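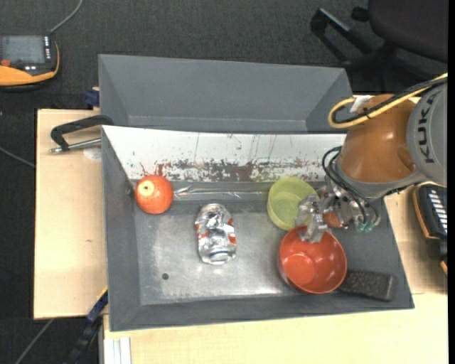

An apple-like fruit in a metal bin.

Patidmont: a word list of apple names

Hi, and thanks for stopping by. Patidmont is a list of apple names, spelled the way people spell them when they're writing on a crate lid with a fat marker. I started it because I kept losing my own notes, and then my notes got bigger than the notebook.

What's in it

The main file is names.csv and it has 3,803 rows. Each row is one spelling, so a single apple can take up a lot of space (one poor russet has 7 rows, and I'm fairly sure I've missed a few). There's a second file, places.csv, with 172 places where I or somebody else wrote a name down. Farm stands, church sales, seed swaps, a very long fence in Danirville with labels stapled to it – that sort of thing.

The columns in names.csv:

spelling – just as written, capital letters and all
settled – the name I think they meant
place_id – matches the id in places.csv
heard – yes if somebody said it out loud and I guessed at the spelling
note – anything else, mostly me grumbling

If settled is blank, I don't know. Please don't fill it in with the closest match! I did that in the first version and turned a perfectly good local name into a typo of something from the supermarket. Felicja Kurek caught it and was very nice about it.

Where the names came from

Most are mine, from driving around on weekends. Lauri Juntunen typed up a box of old nursery order slips, and those are the rows where the note starts with "LJ slip". His handwriting guesses are better than mine, so I left them alone. Gebremedhin Degefa sent 275 spellings from the stalls near his work, already sorted, which made my whole April.

The slips skew old and the stalls skew toward whatever was selling that week. So you can't use this to say which apples are popular, or where they grow. It's names and nothing else. I took out the names of growers and their phone numbers, and if you spot one I missed, write to me and I'll pull it.

Known problems

Accents are a mess. Some rows lost them when I moved the file between computers, and I've only fixed the ones I remember.

"Sheepnose" and "Sheep's Nose" are kept apart in settled. Lucie MacPherson thinks they should be one apple and she may be right, but we've been going back and forth on it for months and I'm leaving it.

A few rows are surely pears. There's a quince too, under Q, and I've grown fond of it.

Using it

Open it in any spreadsheet program. If the first column looks like soup, pick UTF-8 when it asks. There's also a small script, graler.py, that groups spellings that sound alike. Run it from the same folder as the two files and it writes groups.txt next to them. It's slow, so go make coffee.

Do what you like with the list, including selling things made from it. A mention would be lovely.

Changes

2021-08-08 – added the Degefa rows, fixed the place ids that pointed to the wrong county, dropped the old "color" column that only I ever filled in.

Next up is going through the heard rows again with Niilo Laaksonen, who has the tapes.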